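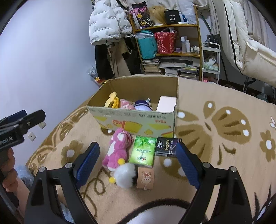 Walczak Hall, March

Right, these are my minutes from the planning group for the Nitton Friends social club, typed up from three pages of my own terrible handwriting. Shout if I've got you down as saying something daft.

Present: me (Hanne Þorgeirsson, taking notes), Hermenegildo Hinojosa in the chair, and most of the usual lot from the day service and the families. Apologies from the Estel Road house, who had a clash with swimming.

Last meeting's minutes were agreed, with one change. I'd written that the karaoke night finished at 7, and it started at 7. Sorry!

Spring tea dance. We had a long chat about this one. Hermenegildo would like a live band again and so would I, but several members told us last year's was too loud, and two of them went home early. We've settled on a DJ for the first half and the Testum singers after the break, with the small room kept open as a quiet space all evening. Members will pick the playlist themselves at the next drop-in (I've already been warned there will be a lot of ABBA).

Tickets. The hall holds 100, and that has to include support workers. Carers come in free as before. We talked about putting the price up a little and the members who spoke were against it, so it stays where it is.

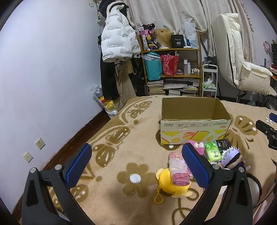 Money. We've got 959 pounds in the account, with the hall deposit still to come out of that. I was quite pleased, I'd expected less after the Christmas do. Hermenegildo asked for the bus to be paid for before anything else gets booked and we all agreed.

Transport. The minibus can do two runs home and no more. Anyone living out past the Walczak roundabout needs to give me their name by the end of the month – please don't leave it to the night itself, I can't magic up seats in the car park.

New members. Four people have asked about joining, all over 18, and they've been invited to the next drop-in with whoever they'd like to bring. I'll redo the welcome leaflet in larger print, with the bus times on the back.

Any other business. The tea urn is leaking again. I'm getting a price for a new one. We also had a request for a bingo night, which went down very well, and it's on the list for the summer.

Next meeting is same place, 7 pm, and I'm bringing the biscuits.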